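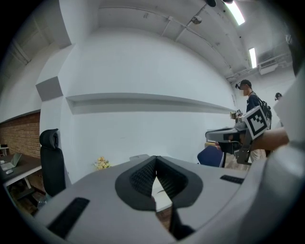 Figure 1. Desk, laptop and high-back chair in the project room.

A Place for Small Things: Drawer Storage on Shared Desks

Summary

This project looked at how small items are kept on desks that belong to everyone who uses the room. We put a small drawer unit on a table and asked students on our course to put things away in it and find them again. We also sent out a short questionnaire, which had 37 replies. The report covers what we did, what went well and what we would change.

Background

The desks in the room have tops and legs and no storage of their own. People arrive with a laptop and a mouse and put everything else wherever there is space. By the afternoon there are erasers, adapters, clips and bits of paper along the back of most desks. Small things get pushed behind laptops or dropped on the floor. The department office keeps a lost property box, and when we asked to look through it in May it was mostly items that would fit in the palm of a hand.

We had a budget of £200 and spent less than half of it. 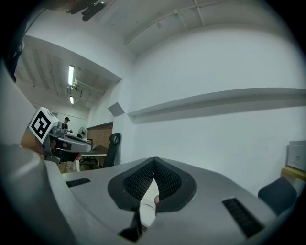

Rhiannon Bellis
Second-year student, Product and Furniture Design

Method

I worked on the sessions with Gwawr Ellis, and Ifor Jarman put the questionnaire together. Our supervisor was Delyth Rowlands.

Each session had the same order. The drawer unit was placed towards the back of the table and the small items were set out in front of it. The person taking part opened the drawer, put the items in and closed it. After a break they came back and were asked for one item by name. We wrote down where they looked first and whether they had to take other things out to reach it.

We tried the drawer with no divider and then with a card divider which Gwawr cut to fit. We did not tell people which side was for what. In the later sessions we added paper labels – one word each, in pencil, so they could be changed.

There was also a discussion about what counted as a small item. We settled on anything that could be picked up between finger and thumb. That ruled out staplers, which some people were unhappy about.

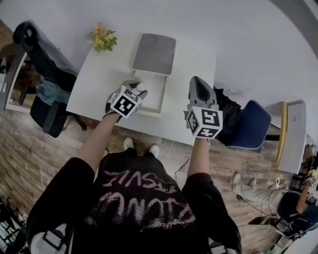

Results

Putting things away was easy for everyone. Finding them again was harder. With no divider, rounded items moved to the back when the drawer was shut, and people pulled it out as far as it would go and felt around. With the divider they usually went to the correct side at the second try.

The top of the unit was used as well, although we had not planned for this. People put things down on it before opening the drawer and then left them there. A vase or a few flowers on the same table did not get in the way as long as they stood off to one side.

In the questionnaire, the most common comment was that people would use a drawer if they knew who emptied it. We had no answer to this.

Problems

The card divider bent after 2 sessions and had to be cut again in thicker card. The pencil labels smudged. Two people did not come back after the break, so their results are left out.

Still to do

Fix the label wording with Ifor
Ask the office about a second unit for the desks by the wall
Add the questionnaire to the appendix

Submitted 1/3/26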